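Siu clinic, September update for Furnholm

Fittings up to 284, waitlist still long. Two sockets recast, both below-knee.
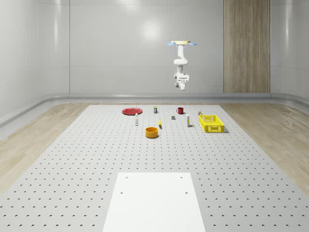

Arm over the perforated table.

Stidham liners late agian, 15 patients waiting on them. 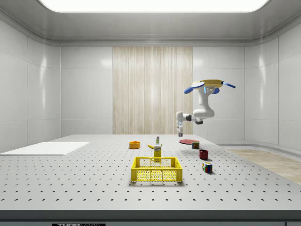
Can we cover the Clisturstead visits from this grant?
Mileage only, hours come out of ours.

Liner spend so far 686, budget was 600. Will fix next month.

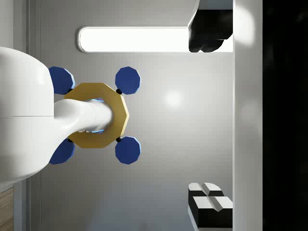

Ashok Sisodia would sooner switch suppliers now and eat the diference.

Quotes coming. Gait class full. 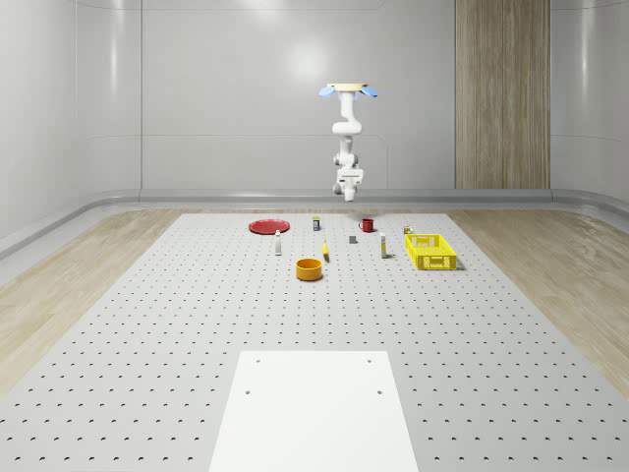

Robotic arm and worktable.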